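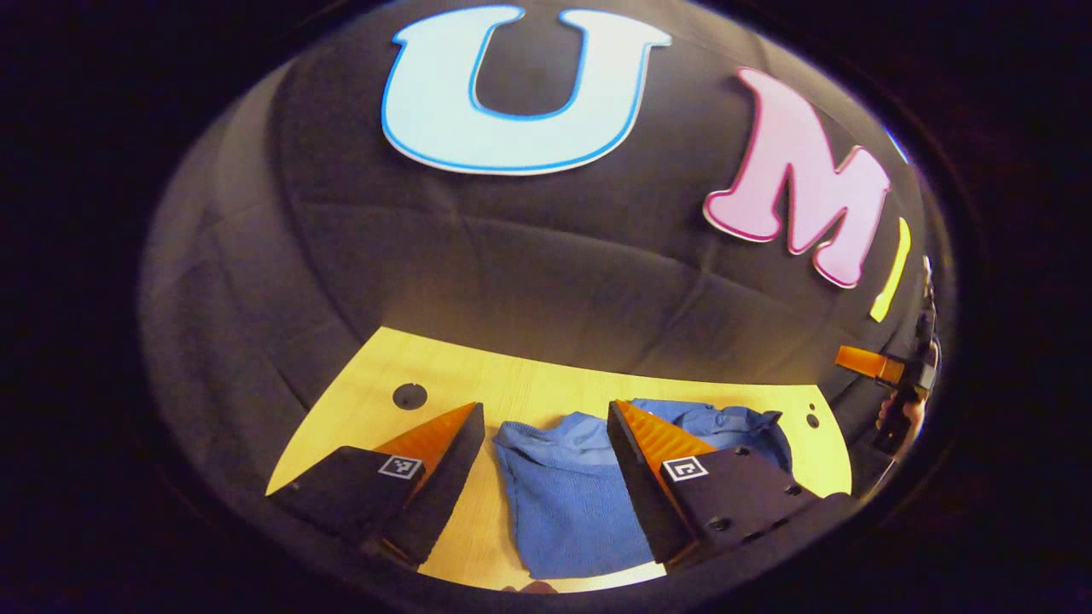 Florin Filip wrote back inside of an hour that knits should never go on hangers, ever, and that if I was still hanging mine I deserved the shoulder bumps. OK then. Fold it is.

So, the sweater pile. October 14, 2022 and it's finally cold enough in the mornings that I can't keep pretending the bins don't exist. Got 14 knits out from under the bed. Kept 5 so far. Slow going.

The blue one is the problem. Won't fold flat, the collar fights me every time. Tried it on the pale yellow table with the black cloth and the big letters up behind, U and M, good surface for it, smooth, nothing snags. Still came out a lump. Sleeves in first, then thirds, that's what I grew up with. Florin says sleeves straight down the back, then in half from the bottom, collar last. Might be right. Annoying.

Other stuff before I forget:

Lavender sachets from Prarnside, all dead, no smell left at all. Tossed.

The Lanumon bins crack at the corners if you stack them more than 5 high. Ask me how I know. Two lids gone already, taped one.

Moth holes: just the gray cardigan, left cuff. Small. Going to darn it with teh leftover yarn from the hat, wrong gray but whatever, it's a cuff.

Green turtleneck goes to my sister. She's been asking for it since last November and I've been saying no since last November. Fine. It itches.

Shelf in the hall closet is 36 inches wide, which I measured twice becuase I didn't believe it. Fits three stacks across if I fold narrow, two if I fold the way I like. So narrow. Ugh.

Still to do: scarves (don't want to talk about the scarves), the wool socks, and whatever is in the bag marked Dotlow that I packed when we moved and haven't opened. Pretty sure it's mittens.

Blue one is going back on the table after dinner. Collar last this time.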